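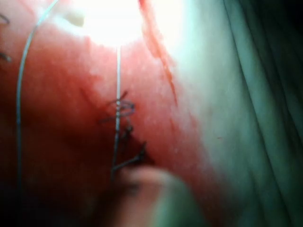 Kadri Hunt thinks the lotion is splitting because I pour the oils in too fast, and she wrote as much in the margin of my last page (in green pen, thanks). Fair enough! I did rush it. So for the August batch I slowed way down and let the mixer do its thing while I stood there bored out of my mind.

Batch 40, the Namley night cream base. Water part 1000 g, oils weighed out separately, both brought up to 76 C before they met. I swapped in the Kesell wax because we ran out of the usual one and I keep forgetting to order it. Smells a bit like crayons when it melts, but that goes away once the rose goes in.

Mixer at 3000 rpm. Went thick and glossy pretty fast, then I got greedy and added the oat extract while it was still too warm. Little grainy on the back of my hand after that. Sinks in nicely though, no greasy film, and my knuckles felt good all afternoon.

Still don't love the Holanda preservative, it drags the pH down every time and I end up fiddling with drops for ages. 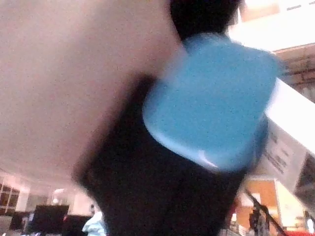
To do before the next one

Order the regular wax!! Oat extract goes in last, below 40. Ask Kadri if she still has any of the Ernis rose water or if she used it all on her toner.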